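Bretance Evening School
Home | Classes | Sign Up | Getting Here | About Us

About Us

Welcome, and thank you for wanting to know a little more about us before you sign up (or after, which plenty of people do!). Bretance Evening School is a night school for grown-ups in the town of Gernero. We teach languages, a good deal of cooking, some singing, letter writing, home repairs, and whatever else our neighbors have asked for often enough that we finally found someone to teach it. We don't give degrees, and there are no grades. You come after supper, or you come before supper and eat in the hallway like half the Italian class, and you learn something alongside people you may have been standing behind at the post office for years.

How We Started

The school began with a single class in English for newcomers, held in the back of the old Bander Shoe building on Mill Street. The shoe company had closed its shop floor by then but still kept its offices upstairs, and it let us use the stockroom on the understanding that we would sweep it. There were shelves up to the ceiling and one very good window. Students hung their coats on the shoe racks, and when it rained hard the whole place smelled of leather again.

That first class filled up, so we added another, and then the students themselves began to ask for things. One group wanted to learn to read a lease. Another wanted to learn to drive in snow, and we had to tell them, with real regret, that we could only offer the talking part. The Portuguese class came about when the bakery across the street got tired of guessing at what its best customers were asking for. Before long we were using the whole ground floor, and when the upstairs offices moved out, we took those too and painted the stairs yellow. They have been repainted since, always the same yellow, or as close as the hardware store can mix it.
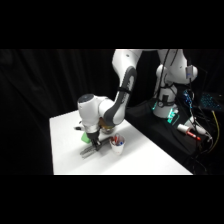

What We Teach

Our year has 3 terms, and the fall one is by far the biggest. Languages make up the largest part of the schedule. We have English at 4 levels, and then Spanish, Portuguese, Italian and, in most years, Polish. A language class meets twice a week, for an hour and a half, with a break in the middle that tends to run long. We've stopped fighting about the break. A lot of good conversation practice gets done over the coffee urn, and our teachers have learned to wander out there and join in.

Cooking is taught in the Yazdani Kitchen, at the north end of the ground floor. It is named after the Yazdani Market, which gave us its old ranges and the long counter when it moved to its new store, and which still saves us crates of bruised tomatoes at the end of summer. The soup class is the one people write home about. Bread is popular as well, and so is the class we call Supper for One, which was started for widowers and is now attended by all sorts of people, including a few who have five at home and just like the quiet.

The chorus meets upstairs. You do not need to read music, and you do not need to have a nice voice. You do need to be able to climb the yellow stairs, or to use the freight elevator, which is slow but very roomy and has been known to hold the entire alto section.

Then there are the short classes, which change from term to term. Recent ones have included darning, sharpening kitchen knives, writing a letter of complaint that gets answered, pruning fruit trees, and how to read a train timetable in a country where you don't speak the language. If you have an idea for one, write it on a card and put it in the box by the front desk. We read the cards aloud at our planning supper each August, and yes, we do read the silly ones too.

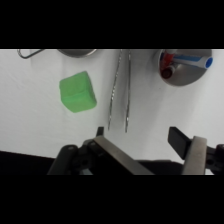
Green block on white.

Who Comes Here

In an ordinary year we have about 270 students. The youngest are just out of high school. The oldest would rather we didn't say, but she has taken every level of Spanish and is on her way back through them for a second time because she likes the book. We have nurses who come straight from their shift, farmers who vanish at harvest and turn up again in November full of apologies, new parents who want to sit in a room where people speak in full sentences, and a fair number of married couples who sign up together and then ask (kindly, and one at a time) whether they might be put at separate tables.

Many of our students came to Gernero from somewhere else. Some of them have gone on to teach for us, and we're proud of that. It makes a difference to have a teacher who remembers what it was like to dread the telephone. We ask all our teachers, wherever they come from, to spend their first term sitting in on someone else's class as a student, and most of them say afterward that being bad at something for ten weeks was the most useful part.

What It Costs

Fees are set low, and they are the same for everyone, whether you live in town or drive in from the lake. Students who can't manage the fee may ask at the front desk for a place on the Bander Fund, which was set up by the shoe company when it gave us the building. The form is one page long. There is no interview, and your teacher won't know. Books can be borrowed from our shelf for the whole term, and we only ask that you write in pencil, although the margins of the Italian readers show that this request has had mixed results over the years. Some of the notes are better than the exercises!

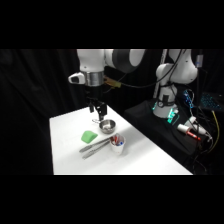
We should say something about food as well, since people always ask. Each term ends with a shared supper on the ground floor, to which everyone brings a dish from home and a card saying what is in it. The cards are supposed to be written in the language you have been studying. This leads to a certain amount of mystery, especially among the beginners, and there was one memorable evening when a perfectly good rice pudding was labeled as a raincoat. Families are welcome, and so are former students, and there is nearly always too much potato salad.

Coming for a Visit

You are welcome to sit in on 2 classes of your choosing before you decide on anything. Call the front desk a day or so ahead so that the teacher can put out a chair. Enter from Mill Street by the door with the brass boot on it (the doorbell is under the heel, please push firmly). Parking is behind the building, and the Number 9 bus stops at the corner until late in the evening.

If you've been away from classrooms for a long time and feel nervous, tell whoever answers the phone. You will very likely be talking to someone who once made the same call.

Bretance Evening School, Mill Street, Gernero
Page last updated 06/01/2020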